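Pillum 주방용품 정리 작업 참여자 모집

등록일: 2020년 6월 22일
모집 부문: 수저·조리도구 분류 및 정리
고용 형태: 단기 시간제
담당: Yasmine Ramadan

Pillum은 식기와 주방 소품을 모아 점검하고, 구성별로 다시 나누어 공유주방과 소규모 식당에 대여하는 업체입니다. 지난 2월 Sover 건물 1층으로 작업실을 옮긴 뒤 취급 품목이 늘어나 정리 작업을 함께할 분을 모집합니다. 경력은 보지 않습니다. 집에서 수저통을 정리해 본 정도면 할 수 있는 일입니다.

하는 일

회수된 수저와 조리도구를 작업대에 올려 종류별로 나눕니다. 숟가락, 포크, 나이프, 작은 집게 등이 섞여서 들어오므로 먼저 크기와 모양을 보고 구분합니다. 구분이 끝나면 칸이 나뉜 수저통에 종류별로 꽂습니다. 한 칸에는 한 종류만 넣습니다. 휘거나 흠집이 있는 것은 따로 빼서 회색 바구니에 담고 점검표에 표시합니다.

세척은 하지 않습니다. 세척과 건조를 마친 물건만 작업실로 들어옵니다. 다만 얼룩이 남은 것이 보이면 마른 천으로 닦고, 닦이지 않으면 세척실로 돌려보냅니다.

수저통 정리가 끝나면 주문서를 보고 대여 상자에 옮겨 담습니다. 상자마다 구성이 다르므로 주문서를 끝까지 읽은 다음 담아야 합니다. 이번에 정리할 물건은 모두 1332점이며, 대부분 Kabbaj 공유주방에서 회수한 것입니다. 국자와 뒤집개처럼 긴 도구는 수저통에 넣지 않고 벽면 선반의 긴 상자에 눕혀 보관합니다.

모집 인원 및 기간

모집 인원은 8명입니다. 작업 기간은 3주이고, 첫 주에 물량이 가장 많습니다. 전 기간 참여가 어려운 분은 지원서에 가능한 주를 적어 주십시오. 첫 주에 참여할 수 있는 분을 먼저 배정합니다.

작업 시간

오전 조와 오후 조로 나누어 하루 네 시간씩 일합니다. 오전 조는 11시 전에 분류를 마치고 이후에는 상자에 담는 작업을 합니다. 오후 조는 오전에 들어온 회수품을 이어서 분류합니다. 두 조 모두 중간에 휴식 시간이 있습니다. 조는 희망에 따라 정하되 한쪽으로 몰리면 전화로 조정합니다. 주말 작업은 없습니다.

급여

시급제이며 금액은 면접 때 안내합니다. 작업 기간이 끝난 다음 주에 계좌로 일괄 지급합니다. 첫날 교육 시간도 작업 시간에 포함합니다. 교통비는 따로 지급하지 않습니다. 식사는 제공하지 않지만 휴게실에 냉장고와 전자레인지가 있습니다.

지원 자격

- 만 18세 이상
- 서서 하는 작업이 가능한 분(높은 의자를 요청할 수 있음)
- 작은 물건을 반복해서 집고 옮기는 데 무리가 없는 분
- 한국어로 된 주문서와 점검표를 읽을 수 있는 분

금속 알레르기가 있는 분은 미리 알려 주십시오. 작업용 장갑은 작업실에서 드립니다. 손목 통증이 있는 분께는 이 일을 권하지 않습니다.

작업실 이용 안내

머리가 긴 분은 묶고, 반지와 팔찌는 빼고 들어옵니다. 개인 물건은 입구 사물함에 보관합니다. 작업대 위에 음료를 올려놓을 수 없습니다. 마스크는 각자 준비해서 작업 중 계속 착용해 주십시오. 입실 전에 체온을 재며, 열이 있으면 그날은 참여할 수 없습니다. 그날 빠진 시간은 다른 날로 옮길 수 있습니다.

작업실은 Sover 건물 1층 안쪽에 있습니다. Gorkex 창고와 출입문을 같이 쓰므로 들어와서 왼쪽 복도를 이용해 주십시오. 주차는 할 수 없고, 자전거는 건물 뒤편에 세울 수 있습니다. 가까운 정류장에서 걸어서 약 11분 걸립니다.

지원 방법

이름, 연락처, 희망하는 조, 참여 가능한 주를 적어 Pillum 홈페이지의 지원 게시판에 비공개 글로 남겨 주십시오. 사진과 학력은 적지 않습니다. 글을 확인한 뒤 순서대로 전화를 드립니다. 정원이 차면 게시판에 마감 표시를 하고, 이후 지원한 분은 대기자로 등록합니다.

면접은 작업실에서 40분간 진행합니다. 앞부분에 일을 설명하고, 남은 시간에 섞인 수저를 직접 나누어 보게 됩니다. 빠르기는 평가하지 않습니다. 종류를 맞게 나누는지, 물건을 던지지 않고 내려놓는지를 봅니다. 결과는 면접을 본 모든 분께 문자로 알려 드립니다.

면접 일정을 바꾸려면 전날까지 게시판에 글을 남겨 주십시오. 그 밖의 문의도 같은 게시판에서 받으며 Yasmine Ramadan이 답변합니다. 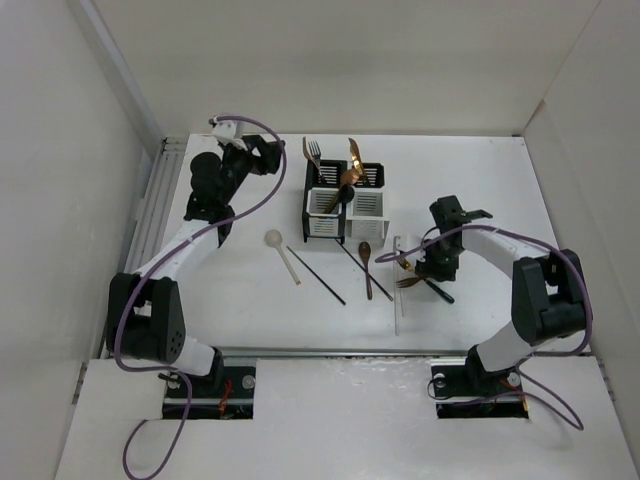 흰색 작업대와 네 칸으로 나뉜 수저통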